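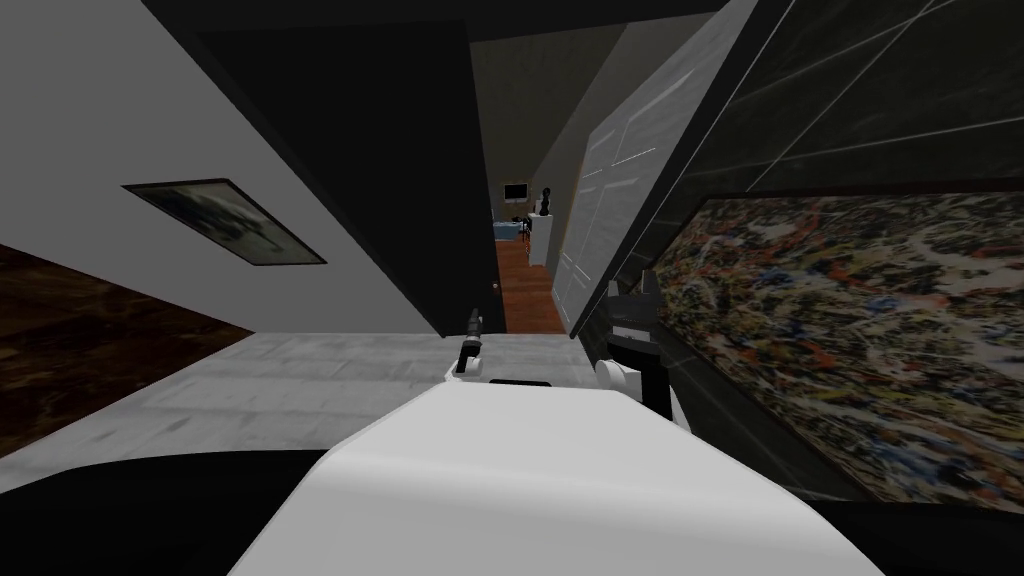 Household and workshop automation: is it ready for ordinary chores?

Reading time: 10 minutes
Print this page | E-mail this page

Posted by drasow_facilities

Members are invited to comment on whether a two-armed mobile machine may now be entrusted with routine domestic work. Our department manages 197 furnished flats and has been asked for a written view before December. We have run a simulated flat in the Nosto package, with doors, a passage and several furnished rooms. My own position is that tidying and carrying light articles are within reach. Cleaning of kitchens and bathrooms is not.

Reply from ovari_bench

I would ask the department to separate the two questions. On our shop floor the Ovari cell loads trays all day and requires little attention. The trays arrive in the same place each time. A flat offers no such arrangement, and I would not extend the one result to the other.

Reply from tilehurst_lettings

I must disagree in part with the previous member. Tenants do not ask for speed. If a machine takes 15 minutes to bring a cup from the bedroom to the sink, that is acceptable provided the cup arrives whole. The proper test is breakage.

Reply from drasow_facilities

Breakage is recorded in our trials, and so is contact with doors and walls. We completed 596 simulated errands in the present series. Most of the failures we logged occurred on the way to the task, before any object had been handled. The passage in this layout is narrow, with a wooden floor leading to the room with the television, and a panelled door stands open on the right. The machine must keep both arms clear of the door and reach the far room without disturbing the plant on the small white table.

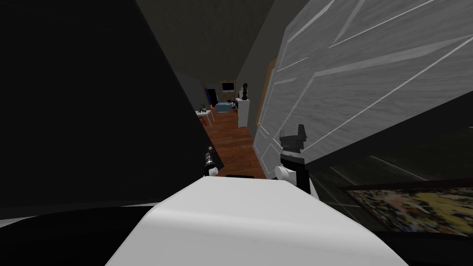 Doors and passages

Reply from ovari_bench

The member's account supports my objection. A person carrying laundry turns sideways without thought. A machine with a broad body must plan the same movement, and a door left at a new angle obliges it to plan again. Until that is dependable, I cannot regard the chore as done by the machine. Someone must go ahead of it and set the doors.

Reply from radonjic_user

We operate a Radonjić base in a joinery store and have met the same difficulty. Our remedy was to fold the arms before every doorway. It is slow, but it has reduced our repair bills. I would add that pictures hung low on a wall deserve attention, as an elbow may catch them when the base turns.

Reply from tilehurst_lettings

Folding the arms is of no use when they are holding a tray. May I ask whether the simulated errands included carrying?

Reply from drasow_facilities

Some did. Loaded errands were limited to one light object held in one gripper. Trays and baskets are to be considered in the next series, and I accept that our claim about carrying should be read with that limit. The claim regarding tidying within a single room stands.

Reply from ovari_bench

I remain unconvinced, but would be willing to review the loaded results when they are posted.

Related topics
Gripper pads: cleaning and replacement
Nosto: importing a floor plan
Floor finishes and wheeled machines
Tray loading with the Ovari cell
Radonjić base: charging overnight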